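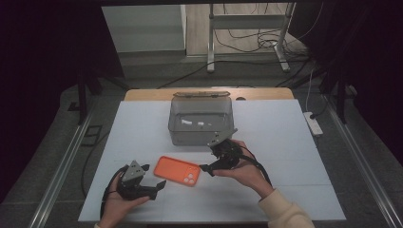 Getting to grips with the Tendow pair

I have been writing about robots for this magazine long enough to have a cupboard full of boxes I promised to send back, so it takes a fair bit to get me excited about another parcel. The Tendow kit managed it before I had finished my tea.

What you get is a pair of grippers that you hold yourself, one to each hand, so that you can show a robot how a job is done by simply doing it. Picking up a phone case sounds like nothing at all, and with bare fingers it is nothing, but try it with two black jaws on a flat white board and you find yourself thinking about every little tilt of the wrist (I had a lovely afternoon of it, and went home with my thumbs aching!). Putting small things away in a clear box with a hinged lid is harder again, and rather more fun.

Theano Athanasiadis, who looks after the kit at Vesumport, told me that most people squeeze far too hard for the first 60 tries. "Then they start to trust the tips," she said, and I must say I was a good deal slower than that.

The cables are my one real grumble. They run close to your wrists, and I would love a longer, softer strap for those of us who wave our arms about when we talk. Left-handers may also want a word with Kalliopi Raptis on the helpline, who was patience itself with me.

The pair costs £993, or you can hire it for £83 a week from the Wamthorpe shop, with the carry case included. I have asked to keep mine until the end of January.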